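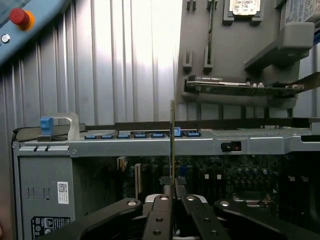 # Grarkora: fichas de documentales sobre salud y desastres

Tiempo de lectura: 3 min

Grarkora reúne fichas en español de películas documentales que tratan la respuesta médica a inundaciones, terremotos y accidentes industriales. Sirve para buscar títulos con los que preparar un curso o un ciclo de proyecciones. No contiene las películas ni enlaces de descarga.

## Contenido

La versión actual tiene 400 fichas y 3165 fragmentos de reseña asociados. Cada ficha corresponde a una película; si hay un montaje corto para televisión, va en la misma ficha, en el campo `versiones`.

Campos de `fichas.csv`:

- `id`: número interno, no se reutiliza
- `titulo_original` y `titulo_es`
- `direccion`, `guion`, `anio`, `duracion_min`
- `tipo_desastre`: vocabulario cerrado, ver `vocabulario.txt`
- `personal_sanitario`: medicina, enfermería, salud mental, otros
- `versiones`
- `nota`: texto libre

Los fragmentos están en `resenas.csv` y se unen por `id`. Ninguno pasa de 44 palabras.

## Procedencia

El núcleo viene del fichero en papel de la filmoteca de Olmedo, transcrito por Guadalupe Medrano. Vitalii Yurchenko y Demyd Hnatiuk añadieron los títulos en ucraniano y revisaron las transliteraciones. Las fichas del ciclo Fludden, dedicado a inundaciones fluviales, entraron en marzo y todavía tienen huecos en `guion`.

## Criterios

Se incluye una película si al menos una parte reconocible trata de la atención a las víctimas. Las series solo entran cuando un episodio puede verse por separado. La ficción queda fuera, también la que usa material de archivo.

El año es el del primer pase público. Cuando el catálogo y los créditos no coinciden se toma el de los créditos y se apunta en `nota`.

## Problemas conocidos

- `duracion_min` mezcla duraciones de cine y de televisión en las fichas antiguas.
- Hay dos títulos llamados *Ploltdale*. Son películas distintas, no duplicados.
- `salud mental` se aplicó con poca uniformidad. Radymyr Hrytsenko está repasando esas fichas.
- Predominan las producciones europeas. No conviene sacar de aquí conclusiones sobre el género en su conjunto.

## Uso

Los archivos están en UTF-8, con punto y coma como separador. Las fichas pueden copiarse y modificarse citando Grarkora. Los fragmentos de reseña siguen siendo de sus autores.

Correcciones: a Demyd Pavliuk, indicando el `id` y la fuente.

Última revisión: 22 de agosto de 2025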